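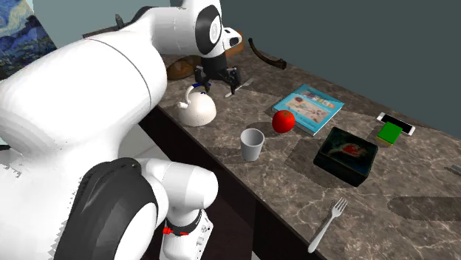
Brisside Housing Association – Tenant Services, Kitchens and Repairs Desk

How to descale a kettle

Updated 03/09/2018

The water in Brisside is hard. If you boil a kettle a few times a day, you will see a chalky layer on the bottom within a few weeks. It won't hurt you, but it makes the kettle slower and louder, and flakes of it end up in your tea. Most kettles reported to this desk as faulty only need descaling.

What you need

White vinegar or citric acid powder. Either one works. Citric acid smells less and is cheap if you buy a large bag. Stolteo Hardware on the corner keeps it with the cleaning products.
A measuring cup.
A soft cloth or an old toothbrush.

Do not use bleach. Do not use steel wool, which scratches the inside and gives new scale something to hold on to.

Using vinegar

1. Unplug the kettle and empty it.
2. Mix equal parts white vinegar and water, enough to cover the scale. Stay well below the maximum line.
3. Plug the kettle back in and bring it to a boil, then switch it off. Open a window first if your kitchen is small.
4. Unplug it and leave it to stand for an hour. Put a note on it if you share the kitchen.
5. Pour the liquid down the sink with the cold tap running.
6. Rinse 4 times with fresh water.
7. Fill it with plain water, boil, and throw that water away. If you can still smell vinegar, do it again.

Using citric acid

1. Fill the kettle halfway with water and boil it.
2. Unplug it and let it stand for two minutes.
3. Add two level tablespoons of citric acid, slowly. It will fizz. Keep your face back from the opening.
4. Leave it for half an hour, then empty, rinse and boil once with plain water as before.

If there is still scale

Old scale can take a second round. Repeat with a fresh mix, then rub gently with the cloth once the kettle is cool and unplugged. Keep water away from the electrical contacts under the kettle, and never put the base in the sink. If the base does get wet, leave it unplugged until it is fully dry.

Many kettles also have a small mesh filter in the spout. On some models it lifts out. Soak it in a cup of vinegar for 20 minutes and brush it under the tap. If it does not come out easily, leave it in place and pour a little of the warm mix through it.

How often

Once a month is enough for most homes. Emptying the kettle at night helps more than people expect – standing water leaves a ring by morning. Tenants in the Clerurness building get softer water from a separate supply and can go longer.

When to stop using a kettle

Replace it if the cord is damaged, if it leaks from the bottom, or if it no longer switches itself off. Descaling will not fix any of these.

If the kettle came with a furnished unit, call the repairs desk on extension 2788 and ask for Imogen Lightfoot or Vasilică Nistor. Have your unit number ready, and tell us if the kettle trips the breaker.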